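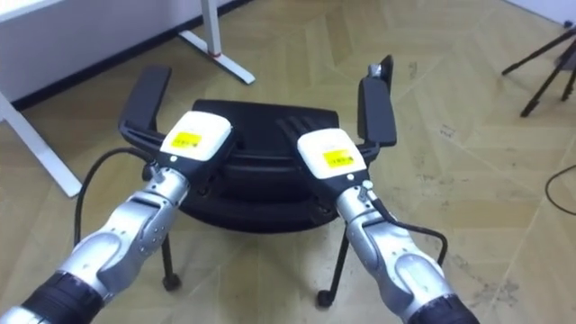

Chair Handling Fault on the Two-Arm Unit: Frequently Asked Questions

Applies to the Flallunden site. Last revised December 11, 2025. Questions not covered below go to Octavio Restrepo.

What is the fault?

During two-handed handling of an office chair by its armrests, one arm stops following its commanded path while the other continues. The controller logs a "grip force mismatch" and, if the mismatch clears within the debounce period, resumes without operator input. The resume is the part we consider a safety matter. A stop on mismatch is correct behavior.

When was it first seen?

In May, after the update to the Sturka motion package. Logs from before the update contain mismatch entries but no automatic resumes.

What causes it?

Two things in combination. The first is an armrest that can shift on its support. When the pad moves under load, the hand on that side reads a drop in force and closes further, and the other side sees the reaction through the chair. The second is a default in the updated package that treats a short mismatch as sensor noise. The debounce was set to 40 milliseconds before the update. It now ships at a longer value and the release notes do not list the change.

Is it a hardware failure?

No failed part has been found. Both wrists were checked for play and both force sensors were re-zeroed. Swapping the hands left to right did not move the fault to the other side.

What should the operator do when a mismatch is logged?

Press the stop. Do not wait to see whether the motion resumes. Keep out of the reach of both arms until the brakes have engaged and the status light is steady, then release the hands from the pendant, one at a time, lower side first. If the chair is off its casters, support it only after both hands report open.

Can I pull the chair free by hand?

No. A hand that reports "idle" after a mismatch may still be holding position. One operator had a glove pinched between the fingers and the armrest doing this. There was no injury. The report is filed under Greenberg, the name of the test cell.

Does the chair's position matter?

Yes. With the chair upright, the load splits between the armrests and the mismatch is usually small. With the chair on its back, a hand at the seat edge has the padding between it and anything rigid, and the force reading lags the motion. Casters add to the problem in both cases by letting the chair turn away from a push. The force limit for seat contact is therefore set separately from the limit for armrest contact. Check that both are loaded before starting.

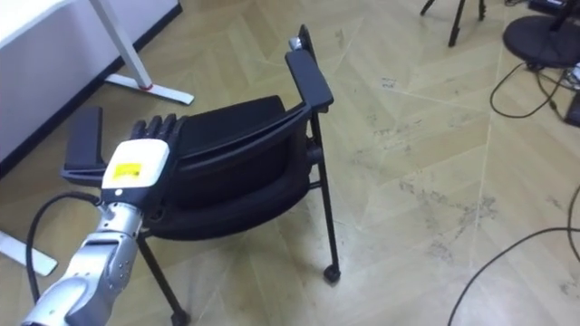

Abelardo Chambi objects to that last instruction. In his view the separate seat limit hides the fault, given that a lower limit makes the controller trip sooner and operators then get used to clearing trips. He would rather see automatic resume disabled in every mode and the limits left alone until there is a corrected package.

Is he right?

On automatic resume, yes, and it is now disabled in every mode. The separate seat limit stays for the present. Tripping early is inconvenient, but the padding lag is real and shows up in the logs with resume turned off. The limit will be looked at again when the corrected package is installed.

How do I confirm that automatic resume is off?

Open the safety page on the pendant and read the line "Resume after mismatch." It must say "Manual." The setting reverts to "Auto" after a factory reset, and also after restoring any backup made before the change. Check it after either one.

What are the current speed limits?

Arm speed is held to 15 percent of maximum for all work involving contact with the chair. Free motion is unchanged. The limit is enforced in the controller and cannot be raised from the pendant.

Do the cables need attention?

Check them before each run. A cable that snags at the wrist puts a side load on the force sensor and can produce a mismatch entry that looks exactly like this fault. Note any snag in the log so the entry can be excluded. Floor cables should be kept clear of the casters.

Does the fault affect the Nirkero cell?

Not so far. That cell runs the older motion package and does not do two-handed work. It should not be updated until this page says otherwise.

What must be in a fault report?

The controller log, the package version, which side logged the mismatch first, and whether the chair was upright or down. Export the log before restarting. A restart overwrites the force trace and leaves only the event list, and the event list alone is not enough to tell this fault from a snagged cable.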